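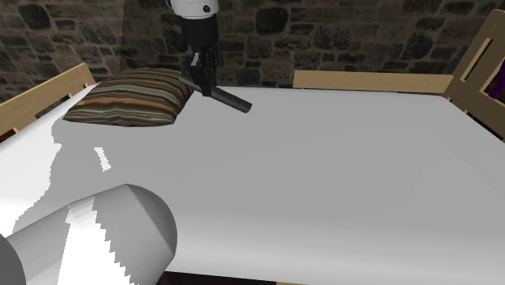

News / Company announcements
August
By Kohei Amano, Zedaner press office

Zedaner publishes results of bedroom chore study: the robot can pick up, but it can not yet tidy

WOSTTHORPE – Zedaner, a developer of software for household robots, today made public the results of its first full study of bedroom chores. The company wanted to answer a simple question which customers ask very often: can a machine do the daily work in a bedroom already, or must we still wait?

The answer of the study is that we must still wait, but for some parts of the work the waiting may be short.

The study was made completely in simulation. A robot arm with a gripper worked at a computer-made bed, in a computer-made room, and received 2,000 tasks in total. Some of the tasks were very small, for example to take a rod from the bed while a striped pillow lies close to it. Others were longer and asked the robot to clear the whole bed, put the pillow in its correct place and leave the sheet flat.

In the small tasks the robot finished the work in 67 per cent of the attempts. In the longer tasks, where several steps must follow one after another, the figure fell to 15 per cent.

"We are satisfied with the first number and we are not satisfied with the second," said Tsutomu Hattori, head of research at Zedaner. "A person who tidies a bedroom does not think of it as many steps. For the robot every step is a new chance to make a mistake, and the mistakes collect. If the pillow is moved a little in the beginning, then the plan for the end is already wrong."

According to the report, hard objects with a regular shape gave the best results. The robot found a good place to hold them and lifted them without touching the things beside them in most of the attempts. Soft objects were much more difficult. The pillow was often pushed when it should be lifted, and the flattening of the sheet was the weakest task of all. The report also mentions light and shadow. When a strong strip of light fell over the bed, the software sometimes took the border of the shadow for the border of an object.

Čestmír Krajčí, who is responsible for the simulation work, explained that the company prefers to publish also the poor results. "There are many films of robots which fold a shirt one time, very nicely," he said. "A family needs that it works every morning. We think it is more useful to tell how many times it went wrong, and in which moment."

He added that a simulated sheet is not the same as a sheet at home. Real fabric has weight and wrinkles which the present model shows only in a simple way, and for this reason the company expects lower figures when the same tasks are tried with a real arm.

The next part of the project will be done together with Cesirov, which operates holiday flats and has agreed to lend 30 bedrooms outside of the high season. The robot will not make the beds for guests. It will collect objects from the beds before the cleaning staff come in, and a member of the staff will be present in the room during all the tests.

Raffaele Zuccaro, operations manager at Cesirov, said that his expectations are moderate. "Our cleaners are quick, and a machine that needs a long time for one bed does not help them," he said. "But guests leave many small things on the beds – chargers, toys, hair brushes. If somebody or something can gather these before, it would already be a help. We will ask the staff what they think, and if they say no, it is no."

Zedaner does not give a date for a household product and does not take orders at the moment. The company states that a robot which can tidy a bedroom without a person near it is not possible with its present software.

The full report, with the list of tasks and the results for each of them, can be requested free of charge from the press office. Research groups may also ask for access to the simulated bedroom, under a licence for non-commercial use.

About Zedaner
Zedaner develops control software for robot arms in homes and small businesses. The company has its office and its test rooms in Wostthorpe.

Contact for journalists: Kohei Amano, press office, Zedaner, Wostthorpe. Questions about the technical part of the study are answered by Ehsan Mahmoudi of the research department.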